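# Six weeks of oat soaks and I'm a convert

My hands have been a mess every spring for as long as I can remember. Cracked knuckles, that tight papery feeling after washing up, the whole thing. So when Brenda Treloar handed me a jar of ground oats in May and told me to sit down and soak, I did as I was told, and oh my goodness, I wish I'd started years ago!

You need so little. I grind plain rolled oats in the coffee grinder until they're as fine as flour (mine is an old Silovero, very loud, the cat leaves the room). You can tell it's fine enough when a spoonful stirred into a glass of water turns the whole thing milky. If it sinks and sits there like gravel, grind it again.

For one soak I use 60 grams of the oat powder in a big mixing bowl of lukewarm water. Lukewarm! I went too hot the first time and came out pinker than I went in. Ten minutes, a podcast, hands in up to the wrists. Then pat dry with a soft towel, leave a bit of damp behind, and get your cream on right away.

I've been using the unscented one from Kinness, 100 ml tube, and I'm on my second. Before that I had the Thorlacius balm, lovely on heels but too greasy for me to type with. Ottmar Brinkmann swears by it for his elbows, so skin really does vary.

A few things I've changed along the way:

- I do it in the evening now. Mornings I was always rushing the drying part.
- The powder goes in an old sock with a knot in it. Far less mess in the bowl, and the sock gets wonderfully slimy so you can squeeze it over your knuckles.
- Three evenings a week is plenty for me.
- Cotton gloves afterward if I'm in for the night. Mine came from the little shop in Stitcombe and they wash beautifully.

Please don't tip loose oats down the sink, by the way. I did, once, and spent an evening with the plunger.
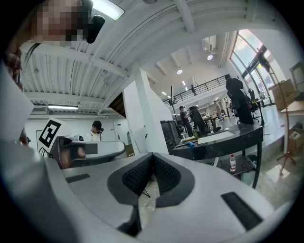 Can you mix up a big batch and keep it wet in the fridge?

I wouldn't, wet oats go sour fast. Keep the dry powder in a jar with a tight lid and only add water when you're ready to soak.

If your skin is broken or weeping, or oats bother you when you eat them, check with a doctor first. Otherwise grab a bowl and have a go! I'm trying it with chamomile tea in place of the plain water next, and Brenda is already skeptical.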